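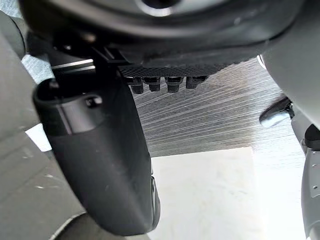 Murnstead – shared house, walk-through before new tenancy
Date: 12/05/2021
Done by: Filipa Paiva
Copy to: Rui Magalhães, Jeanine Vandenberghe

OK = fine, FIX = needs work, NA = not applicable

1. Entry and stairs
Front door closes on its own: OK
Handrail tight: FIX. Second bracket from the bottom, screw spins. Longer screw or a plug.
Stair lights, both switches: OK
Mat: curls at one corner. Took it up, left in hall closet.

2. Smoke and CO alarms
Hall, ground floor: OK
Landing: OK, but chirps. New battery please, not the one from the drawer.
Back bedroom: FIX. Base is there, no alarm on it. Gunnel says it went off every time she ironed. Needs to go back up before anyone sleeps in there.
CO alarm by boiler: OK, tested twice

3. Electric
Panel labels: FIX. "Grekine" written on breaker 3, no idea what that means. Rui?
GFCI outlets trip and reset: kitchen OK, bath OK, laundry would not reset first time, did on the second. Want an electrican to look.
Extension cords under rugs: one, front room. Removed.
Meter reading: 1,442

4. Kitchen
Range burners light: OK
Hood filter: greasy, FIX
Extinguisher: gauge in green, tag expired last November. Swap.
Sink and faucet, no drips under cabinet: OK. Ran it ten minutes before lunch, paper towel underneath stayed dry.
Shutoff valves turn by hand: hot OK, cold very stiff 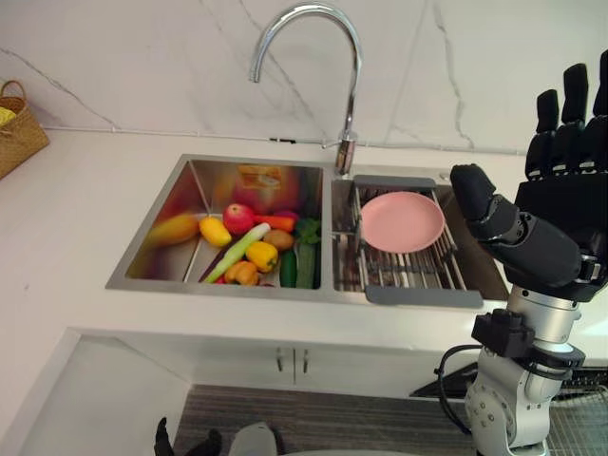 Item 4, kitchen sink and faucet. Fruit in left basin.

Caulk along back of counter: not checked, ran out of time
Fridge seal: OK

5. Bathroom
Fan: OK, loud
Water temp at tub: hotter than I'd like, turn heater down a notch and retest
Grab bar: solid
Loose tile by the tub, same one as last time. Still on the list – cost put down then was 400, Dresusell now quoting 552 with the grout. Jeanine to decide.

6. Bedrooms
Windows open and stay open: front OK, middle OK, back one drops. FIX, finger hazard.
Window locks: OK
Space heater in middle room: cord warm after half an hour. Unplugged it, taped a note on. Do not use.

7. Outside
Back steps: moss, slippery. FIX before it gets any wetter
Gate latch: OK
Dryer vent flap: stuck open with lint, cleared most of it
Trash bins clear of the meter: OK

Comments
Do the back bedroom alarm first, then the window, then the steps. Rest can wait for the regular visit.
Ermelinda Lobo has the spare key, mine sticks in the lock so get a new one cut form hers.
Didn't get into the attic, ladder is still at Lã. Mark as open.

R.M. – "Grekine" is the old pump. Breaker can stay off. Will relabel.
J.V. – OK on the tile, go ahead with the 552.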